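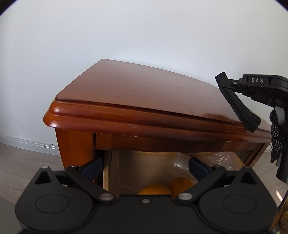
Drawer task, left gripper going in, right one on the top edge.

Left finger stops closing halfway

vmurin
Has anyone had a finger pair stall partway on the hand-held grippers? Mine closes fine in the air. Reach down into a drawer with it and the left finger stops at half travel, then the trigger goes slack. No error on the log. It has done it 104 times out of 400 runs, and I only started counting after the second day.

Firmware is the October one. Pivot screws checked.

Zuretti_bench
Checked how? Tight cold is not the same as tight after an hour of use. We had one back off a quarter turn and the arm leaned outwards just enough to bind.

vmurin
Torque driver, before and after. They hadn't moved.

gajdos_s
It's the cable, then. When you tip the tool nose down the cable bends hard where it leaves the handle. Ours failed at 3,361 cycles with the same slack trigger. Swap it and carry on.

Procházka V
I don't agree with "swap it and carry on". If the trigger goes slack you can't be sure it will let go either. One of our people had a glove caught between the arms when a finger stuck, and she had to unscrew it with her other hand. No injury, but we stopped using that unit the same day. Take it out of use until you know what's wrong.

gajdos_s
Bit much for a tool with no motor in it. You can pull the arms apart by hand.

Procházka V
She couldn't. There is a spring.

vmurin
I've parked it for now. Had the cover off this morning and the cable outer is split near the handle, 1,463 cycles on the counter. So gajdos_s was right about the part, but that's less than half what he got out of his.

Zuretti_bench
Is it split on the inside of the bend? If so, look at the clip. Some were fitted one hole too far back and the cable rubs.

vmurin
Inside of the bend, yes. Clip is in the back hole. The right-hand unit has it in the front hole and has never stuck.

gajdos_s
Fair enough, mine went on the outside of the bend. Different fault.

Procházka V
Please report it to whoever supplied it, with the cycle count. And check the trigger return before each session.

vmurin
Reported 17 December 2018. New cable is ordered and I'll move the clip when it goes in.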